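Folie 8 – Die graue Kiste

(Erst hinsetzen lassen, dann reden. Hinten wird noch Kaffee geholt.)

Jeder Haushalt hat so eine. Wer jetzt den Kopf schüttelt, hat zwei. Bei uns in der Ausleihe steht sie gleich neben der Tür, und auf dem Zettel dazu steht seit Juli »nur vorübergehend«.

Was hineinkommt: alles, wofür das Regal gerade zu weit weg war. Despina Theodorakopoulos hat im Verleih Prollthorpe 2891 Gegenstände in der Kartei. Regalplätze gibt es 1051. Den Rest bitte selbst ausrechnen – Pause, wirken lassen.

Zum Boden der Kiste: Er sieht mitgenommen aus. Große Behälter verführen zum Hineinwerfen, und hohe Wände sorgen dafür, dass man das Ergebnis erst sieht, wenn man direkt darüber steht. Praktisch für alle, die nie darüber stehen.

Zum Brett: lang, abgerundet, aus Holz, liegt quer. Bretter liegen immer quer. Dann das weiße Teil schräg darüber. Ins Publikum fragen, in welches Fach das gehört. Mit Streit rechnen, nach einer Minute abbrechen.

Überleitung: Wer eine Kiste ausräumt, sollte vorher wissen, wohin mit dem ersten Stück. In Istodham haben wir am Freitag ohne Plan angefangen und am Abend eine zweite Kiste gekauft.

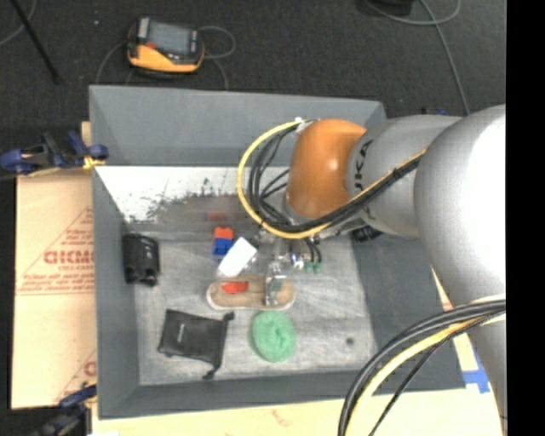
Folie 9 – Die zweite Kiste

Kurz halten. Gleiche Größe, gleiches Schicksal. Preis nur auf Nachfrage nennen.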